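Glass drink dispenser for the break table, worth it or a pain?
Forum: Kitchen and Entertaining

bruvetti_fan
Posts: 203
Hi all! We're setting up a water station for the summer (a big glass jar with a tap, sitting on a wooden stand) and I have gone back and forth on it for weeks. I love how it looks on a white table, but my old one dripped all through May and I swore I'd never buy another. Has anyone found one they still like after a year?

slowsimmer
Posts: 1650
We've had ours from Wusholm for two summers and I'm very fond of it. The trick for us was the height. You want the spigot just above the rim of whatever mug your people really use, so bring one from home and try it under there before you commit.
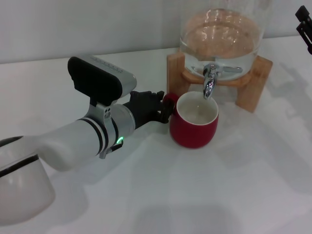 The other thing is the washers. Get the silicone ones, hand tighten, then give it a quarter turn more with the jar empty. I fill mine with plain water only, no lemon, and wipe the tap down every evening.

mabelandbeans
Posts: 596
I have to disagree on the lemon, sorry! Half the joy is the fruit. Use big slices and it never clogs. My Bestari has seen cucumber, mint, everything.

slowsimmer
Posts: 1650
Mint is exactly what clogged mine, lol. Pulp too.

bruvetti_fan
Posts: 203
Okay, plain water it is to start with, and I'll measure my mugs tonight. Does the wood stand get marks?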